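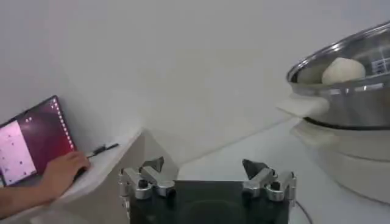 According to Marietjie Ngubane, a kitchen counter is the wrong place for a laptop, and no household should pretend otherwise.

Home Opinion Household Archive
Search this site Enter keyword Go
April 2021
By Aarne Rissanen

The objection deserves a considered answer. Many residents of Flitden have no desk, and the counter is often the only clear surface at a working height. This column holds that shared use is acceptable – provided that cooking and screen work are given separate ends. A stainless steel pot should have its own place, well away from the keys.
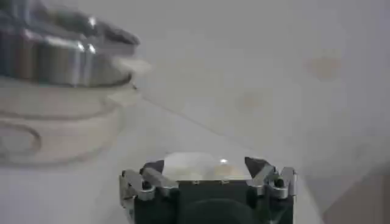 Terms for shared use

Dishes should be put away before a device is opened. The counter should be wiped at each change of use. Households that cannot keep to these terms should move the laptop – even to a chair.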